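Zultel
Home | About Us | Our Rules | Testing | Contact

About Zultel

We check robot work for a living, and we started doing it after sitting through too many demos. Someone shows a clip of an arm putting a part where it belongs, the room claps, and the word "reliable" goes into a slide. Reliable compared to what? Over how many tries? Who set up the table?

Sorting toy bricks by color is a job we like for asking those questions.

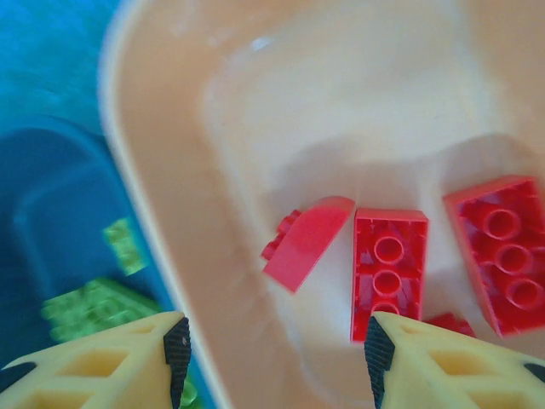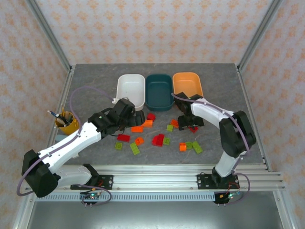

A five-year-old can do it, so there is very little to hide behind when a machine can't.

Zultel was set up by Shabnam Bukhari, who spent years writing test plans at Altora and grew tired of seeing them trimmed before launch. Her house rules still run to one page. They are dull, and clients argue with most of them.

The start layout is written down before the first run. If a person reaches in to help, the run counts as a failure, even if the help was small. Failed runs stay in the report. The words "human-level" are not allowed in anything we sign.

We also won't certify from a highlight reel. Our shortest series is 100 runs in a row, with no restarts of the count. One client came to us with a claim of near-perfect sorting. Their arm finished 82. That is a decent score, and we said so in writing, but it was not the score in their brochure and they took their business elsewhere.

As for standards, we read them and we use them. We are less impressed by a certificate on the wall than most of our competitors seem to be. A safety standard can tell you that a cell was assessed. It won't tell you whether the night shift has taped over the stop button. We go and look.

Our longest job so far, for Soomro, took 851 runs and changed one paragraph of their manual. We think it was worth it. They may see it differently.

Our rules page is open to anyone. If you find a hole in it, write to us.

Contact Zultel | Copyright Zultel, all rights reserved | Back to top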